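About Toredmont

Print | E-mail this page
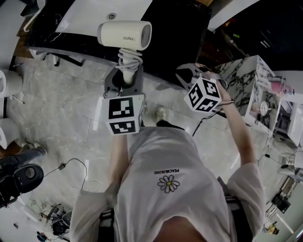 We put things away for a living. Toredmont started when Henk Coppens spent a November evening looking for a hair dryer in a house with four bathrooms and found three of them, none his. He now has a drawer for the purpose, with a label on it, and a company.

The company does bathrooms, hall closets and the cupboard under the sink where spare bulbs go to retire. We also do kitchens if asked nicely. We don't do garages. We did one garage.

How we work

Two of us come to the house, usually at 9 in the morning, and take everything out onto the floor. Customers tend to go quiet at this point. Then each thing is picked up, looked at and given a place, and anything with a cord gets its cord dealt with. We have opinions about cords. Wound loosely around the handle is fine for a hair dryer that gets used every day; wound tight is how you end up buying another one. For travel, a fabric tie. The drawstring bag that came in the box is a nice thought and can hold cotton balls.

Hair dryers live near an outlet and away from the tub, low enough for the shortest person who uses one. Curling irons get their own slot and go in cold. Brushes go wherever you drop them now, only with a cup there.

Where we are

The office is on the second floor of the old Smits building in Nesach, over a shop that sells lamps. We opened a second office in Haltoren when the drive got tiresome, and it has the better coffee. Between the two we've finished 311 homes and own more than 2,000 drawer dividers -- most of them the right size.

What we don't sell

Bins, mostly. You have enough bins. If you need a divider we'll bring it and put it on the bill, and if you already own something that fits, a shoebox lid for instance, we'll use that and say nothing about it to the neighbors.

Henk still does the first visit himself. He'll ask to see the worst drawer -- please don't tidy it first.

Print | E-mail this page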